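Storing Bottles Flat in a Drawer Refrigerator Next to a Desk
Desk and Workspace > Storage
Written by Napaporn Rojanasak. Checked by Decha Sombatkul. Last revised in April.

This procedure covers a compact refrigerator with a pull-out drawer, installed at floor level beside a desk. It applies to sealed drinks in plastic bottles with screw caps. Glass bottles and open containers are handled separately -- see the page on door shelves.

Before you start
Set the temperature control so that the drawer settles at 40 degrees F. Leave the unit running overnight before loading it for the first time. Check the reading with a separate thermometer placed on the drawer floor, toward the back.

Leave 2 inches behind the cabinet. The desk can stand close to the side if the manual for your unit allows it, but the tabletop must not overlap the drawer's path. Route loose cables away from the area the drawer opens into.

Loading the drawer
1. Pull the drawer out to its stop. Do not load it half open.
2. Wipe the drawer floor with a damp cloth and dry it.
3. Tighten the cap on each bottle by hand. Turn the bottle upside down over a sink for a few seconds. If it drips, it goes upright on a shelf.
4. Grip the bottle around the middle and lower it in on its side.
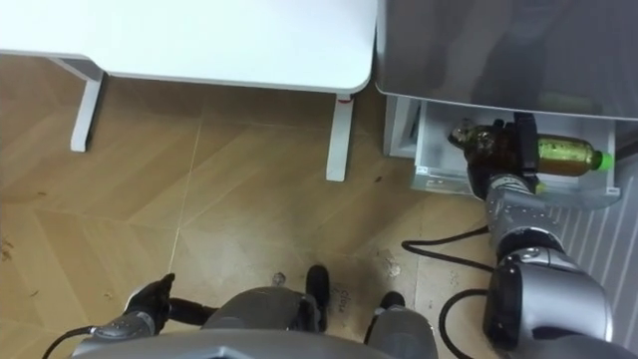

5. Keep all the caps facing the same way. This makes it easier to fit a second bottle alongside, and a slow leak will collect at one end of the drawer.
6. Place the 400 ml bottles first, against the back wall. The 300 ml size goes in front.
7. Do not stack. The upper bottle rolls forward when the drawer stops and can catch on the cabinet.

Closing and checking
Push the drawer at the center of its front edge until it seats. Pushing at one corner twists the runners, and on older units (the Patden in particular) this leaves a gap on the opposite side.

Run a strip of paper along the seam. If it slides in freely at any point, open the drawer and look for a bottle that has shifted against the back wall. A small amount of play at the lower corners is normal on the Mirby.

Wait ten minutes, then try the paper again. The front should sit flush, with nothing caught along the bottom edge.
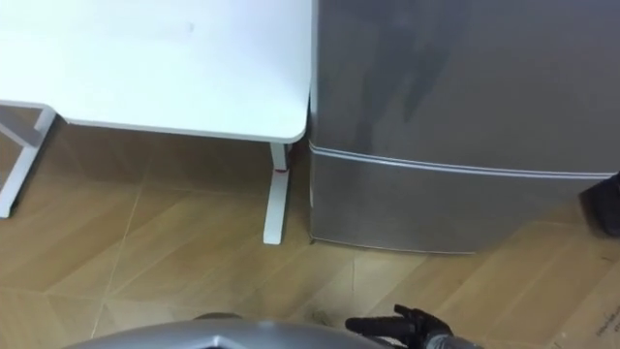
Removing a bottle
Open the drawer fully and lift the bottle straight up. Dragging it over the front lip scratches the plastic. Stand it upright for a minute before opening, longer if the drink is carbonated.

Cleaning
Empty and wash the drawer once a month with warm water and dish soap. Dry the runners before reloading.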